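From: Kolbrún Hjaltested
To: Cellville list
Date: October 29, 2021
Subject: Re: [cellville] Setting up a soft-top table cell, drift on the small cubes

Hi Baltasar, hi everyone,

What a good message to find in the morning! I've been hoping someone else would take on a cloth table. We've been running the one we call Diltorano since August and I have far too much to say about it, so get a coffee. Baltasar's mail is quoted in pieces further down and I've answered under each piece.
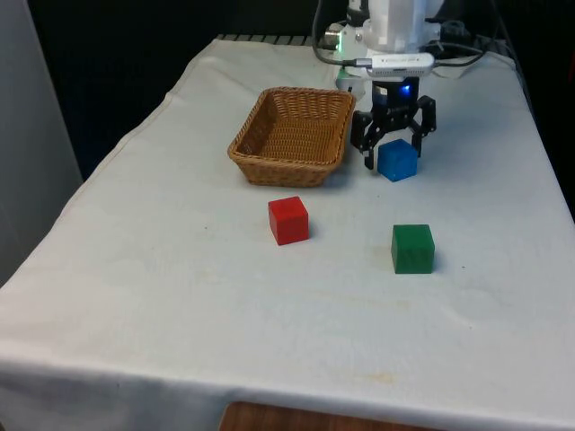
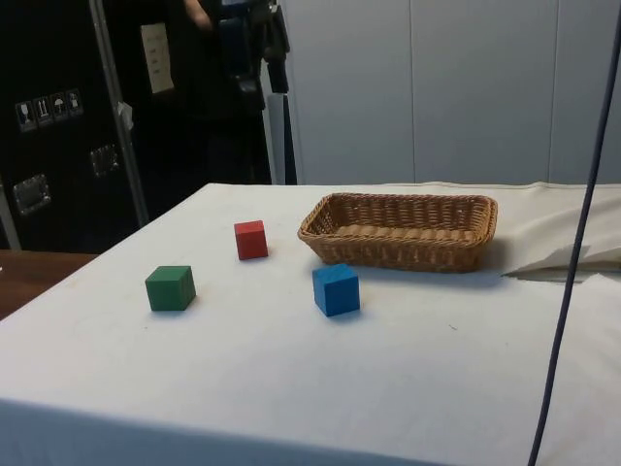 Keeping the cloth right is most of the daily work on Diltorano, and I'd put it ahead of anything you do to the arm. We use plain white cotton, heavy enough that it stays put when a finger drags over it, and it goes on with the long side hanging over the front. Small creases are fine. The ones you can see on the cloth have never cost us a pick, and neither have the little marks and specks (I used to swap the cloth for every speck, what a waste of laundry). A proper fold is another matter. Look at the right side of the second picture, where the cloth is bunched into a ridge with a flap pointing in toward the middle of the table. A ridge like that is taller than people think, and if a cube ends up against it the finger on that side comes down on fabric before it gets anywhere near the wood. So my first job in front of the table is always to run a flat hand from the middle out to every edge and pull the slack down over the side. Do it with the arm parked, please. I tug hard enough that I'd rather not have the gripper over my wrist.

Now to the quoted bits.

Baltasar Lucero wrote:
> Hello all, I've inherited a table cell from the Ingvarsson shop and
> am putting it back together from a box of parts and a page of notes.
> One arm, parallel gripper, camera bar on the wrist. The job is to
> pick painted cubes off a covered table and drop them in a basket.
> It runs, but the picks drift. In the morning it takes the cubes
> dead center, and after a while one finger touches early and shoves
> the cube sideways before the other finger gets there. I've redone
> the camera calibration twice. No change.

Stop redoing the camera calibration! I mean that kindly, I did precisely the same thing for a week. If the miss is always on the same side of the gripper, and it sounds like it is, look at the fingers and the mount first.

Take the fingers off and check the seats. Ours had a bit of lint packed under the left one, cotton fluff off the cloth of course, and it was enough to tip the finger so it sat proud. Clean both seats with a dry brush, put the fingers back, snug the screws evenly a little at a time, then close the gripper on a cube you're holding in your other hand (low force, slow speed, and fingertips out of the way). You can feel it right away if one side arrives early. You can also hear it, there's a tiny double click where you want a single one.

If the fingers are clean, look at the camera bar. On Diltorano it's mounted straight across the front of the arm just above the wrist, and it's a terrific place for seeing what you're about to grab, but it also means every cable tug ends up as a tug on the bracket. Which brings me to:

> The cable routing is a guess on my part. The notes only say "leave
> loops." I've got everything tied down tight along the arm and it
> looks very tidy.

It looks tidy and it's your drift, or I'd put a nice lunch on it. Leave loops! Whoever wrote that page knew what they were doing. You can see in the first picture how ours hang down and curve away to both sides of the arm. It's not pretty, and I've had visitors offer to fix it for me, but the wrist can turn all the way over without anything going taut. When we had ours tied tight, the bracket got pulled a hair every time the wrist rotated past a certain angle, and it never quite came back. After a morning of that your calibration is describing a camera that has moved.

How I set the loops: send the arm by hand to the worst pose it will ever be asked for (for us that's reaching over to the far corner of the basket with the wrist turned), hold it there, and only then tighten the clamps. Then go to the opposite worst pose and check that the loose cable doesn't reach down far enough to brush the table. If it does, take a little back at the upper clamp and leave the lower one alone. After that I mark the cable and the clamp with a paint pen, one stroke over both, so a glance tells me if something crept.

> Also, how do you decide where to stop the fingers? I set the height
> off the bare table and then put the cloth on, and I think that was
> backwards.

It was backwards, yes, and everybody does it. Touch off on the cloth, with the cloth pulled the way it'll be when you run. I do it in several spots and keep the highest reading, then add 2 mm on top of that. With cubes this size there's plenty of face left to hold. The fingers on ours point down and slightly outward when they're open around a cube, so the tips are the widest part of the whole thing, and you need to allow for that when you place cubes near each other or near the basket. I lost a fair bit of time to a setup where the cubes themselves had enough room between them and the fingertips didn't.

Rewrite the height when you wash the cloth, too. Ours came back from its first wash noticeably fluffier.

> Last thing, is there any sense in keeping a log for something this
> small? Skullov will record every pick if I let it, but I don't know
> what I'd read in it.

Oh, do it, this is my favorite part. Let Skullov write everything, but only look at one column, finger force at first contact, left against right. When the two are close, leave the cell alone. When they start walking apart, go and look for lint, then for a paint mark that no longer lines up, then for a screw. I had a stretch of 11 bad picks in one afternoon, all on the blue cube, and was ready to blame the lighting (our blue one has a glossier look than the red and green, and I'd convinced myself the camera was catching a reflection). The log had the left finger touching early on every single one of them. Red and green were being picked from the other side of the table with the wrist turned the other way, so the bent finger didn't matter there. Ten minutes with a brush and it was over.

Since you asked in your other mail what our routine looks like, it's taped inside the cabinet door and goes like this:

Before a run
Arm parked, cloth smoothed from the middle out, slack pulled over the sides.
Anything hanging near the table checked by eye against the path of the arm.
Basket empty and set down flat, with its rim clear of the open fingers.
Paint marks on the cable clamps lined up.
Wrist light on and steady before anything moves.
Gripper closed once on a hand-held cube, slow, listening for the double click.

After a run
Fingers brushed off where they are.
Force column looked at, left against right.
Anything odd written down with the color of the cube.

When the cloth has been washed or changed
Heights touched off again.
First picks at low speed with somebody's hand near the stop.

The basket line has a story. Wicker gives a bit, it has a thick rim, and if you teach the drop position with the basket an inch off you can clip that rim with the right finger on the way out and carry the whole basket across the table. Very funny the first time. Now we go straight up after the release, well above the rim, before moving sideways. It costs a moment per cube and I don't miss it.

Write the cube color down, really. It sounds fussy, but it was the only reason I could tie the bad picks to one side of the table, and it takes a second.

One question back to you, Baltasar. Does your bracket have the slotted holes or the round ones? The Ingvarsson parts I've seen came both ways, and the slotted ones can slide even with the screws tight. If yours are slotted, put a washer with some bite under each head and check it again after 29 picks or so many as you can stand to watch. (That number is from my own notebook and has no science behind it, it's where I happened to find mine had moved.) If they're round, skip all that and go straight to the cables.

And send the force columns when you have a day of them, good or bad! I'd love to lay them next to ours. I can mail you the paint pen type and the clamp size off-list too, or to anybody else here who wants them.

Happy picking,
Kolbrún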